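Bimanual policy drops from fixed-camera success to near zero on transparent glassware: data problem or eval problem?

Asked in: Manipulation / Learning from demonstration
Tags: imitation-learning, bimanual, transparent-objects, evaluation
Posted 14/08/2025 by Yiğit Kozan

I am trying to reproduce the ablation in an internal report from the Zivberg bench-automation project, where wrist views are added to a chest-height view for a two-arm liquid handling task. The claim is that wrist views help most on the step where a gripper takes a micropipette off its stand, and help little on steps that move glassware. I get the first half of the result and not the second.

Setup: two arms, parallel grippers, one camera at chest height, one camera at each wrist. Black tabletop, pale wall. The props are a pipette stand, a single-channel pipette, a tip box, a clear tube rack, beakers and flasks. The training set is 1,956 teleoperated episodes, all with the same stand but with glassware positions varied by the operator. The policy predicts short action chunks and is conditioned on images and joint positions. No depth and no force input.

I evaluate on 300 rollouts, split evenly between the view configurations. Each rollout is scored per step, so a failed flask grasp does not remove the pipette step from the statistics. The arms are reset by script and the pipette step is run from its own start pose.

What I see:

With chest view only, the left gripper approaches the pipette at the right height but often closes beside the shaft. With wrist views added, this mostly goes away. That matches the report.

On glassware, adding wrist views makes things worse. The right gripper goes to the flask neck, then hesitates a short distance away and sometimes retreats. The same checkpoint with the wrist images replaced by their training mean does not hesitate. I would have expected the wrist images to be ignored if they carried no information, so a drop in performance is odd to me.

Three views from the bench, from the wrist and from the chest, in case the arrangement matters:
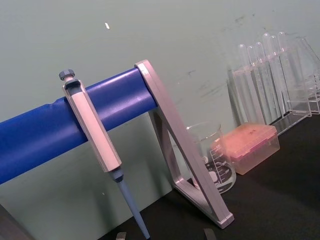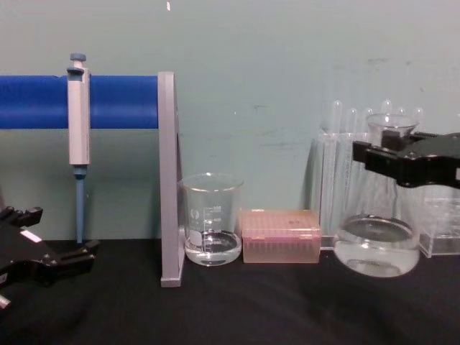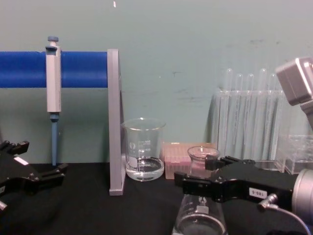 First picture: wrist camera at the hanging pipette. Second and third: chest camera, second with the flask neck gripped.

Things I have already tried:

Color jitter and random crops on the wrist views. No change on glassware, slightly worse on the pipette.

Training longer. The validation loss keeps falling and the rollouts do not improve, which I understand is common and not informative.

Freezing the image encoder. Both steps get worse.

Is this a known effect with clear objects, or is my evaluation broken somewhere? I can rerun the whole evaluation if there is a better protocol, but each full run takes the bench out of use, so I would like to decide on it beforehand.

2 answers

Answer by Aslı Oral (accepted)

I think you have two effects and the evaluation is mixing them.

The first is a hesitation effect from the demonstrations. When people teleoperate a grasp on clear glass they slow down near contact, as they are unsure where the surface is. Those slow frames look nearly identical in the wrist view, so the policy learns that "glass close to the fingers" means "move very little". Chest view only does not trigger it as strongly, as the fingers and the flask neck are small there and the approach is treated as one motion. The pipette has opaque parts with clear edges, and operators do not slow down as much.

You can test this without retraining. Take your episodes, compute end effector speed in the last stretch before gripper closure, and compare pipette grasps with flask grasps. If the flask grasps show a long tail of almost-stopped frames, that is your hesitation. The usual fix is to drop or resample frames below a speed threshold, except where the gripper command is changing. Keep the threshold the same for both arms. I would keep the frames around closure at full rate, or you will trade hesitation for early closing.

The second effect is the mean-image replacement. It is not a clean ablation. A mean image is outside the training distribution, and you do not know what the encoder does with it. Your checkpoint may be falling back on joint positions and doing well because the flask was often in a similar place. Please check how much the flask position in your evaluation differs from the training positions. Then train a separate model with the wrist views removed and compare that — it costs a training run, but it is the comparison the report made.

On protocol:

Fix the initial positions in advance and write them down. Every configuration gets the same list. For glassware I tape a printed grid on the bench next to the setup and record the cell, then take it away before the rollout so it is not in the images.

Interleave the configurations. Do not run all of one and then all of the other. Lighting on glass changes over an afternoon and you will read it as a policy difference.

Report retreats separately from missed grasps. A retreat followed by a good grasp is a different behavior from closing on nothing.

Use at least 2 training seeds per configuration. With one seed I would not trust a difference on the glassware steps at all.

One more detail. Your third picture has a beaker in the foreground right under the right gripper. If beakers end up there in only part of the training set, the policy may treat it as a cue for which step comes next. Score those starts as their own group.

Comment by Yiğit Kozan: The speed histogram is as you said. Flask approaches have a long tail and pipette approaches do not. The tail comes mainly from the demonstrations by one operator (me). I will filter and train the model with no wrist views in parallel.

Comment by Aslı Oral: Do them separately, or filter both. Otherwise you change two things again.

Comment by Yiğit Kozan: Agreed, filter both.

Answer by Faraji Ondieki

Try action chunk length first. We had a policy stall near a beaker at Prirkwood and going to 8 steps executed per inference fixed it for us. It was a different arm and the beaker was opaque, so I can't promise it carries over, but it's a config change and you don't have to retrain if your prediction horizon is already longer than that.

Also check that your wrist cameras are synchronized with the chest camera. If one of them lags, the policy will see the fingers in two different places.

Comment by Bülent Şimşekoğlu: Longer execution hides a stall, it does not remove it. If the policy predicts no motion you just execute no motion for longer.

Comment by Faraji Ondieki: Only if the whole chunk is still. Ours had motion at the end of the chunk that was never reached.

Comment by Bülent Şimşekoğlu: Fair. Then plot the chunks before choosing.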